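**Operators wanted: hand and wrist camera comparison, Villberg**

Villberg is looking for 11 people to operate a two-armed humanoid robot by remote control in August. We are comparing two controllers, the Gauthier and the Faltier, for household pick-and-place work. You will use both.
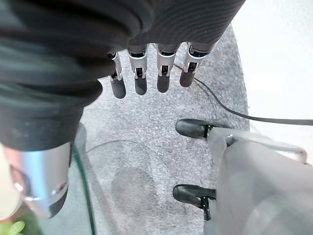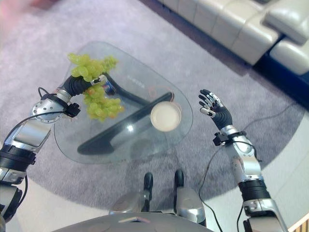

*First photo: wrist view of the hand over the carpet. Second photo: head view of both arms at the glass table.*

Each operator completes 136 short trials over 5 days, starting at 9 a.m. at our Bivville site. Pay is $284 per day, with lunch included.

You should:

- be 18 or older
- be able to sit and use both hands for an hour at a time
- have normal or corrected vision

No robot experience is required. Training takes one morning and is paid.

To apply, send your name and the weeks you are free to Annick Petrenko, test lead.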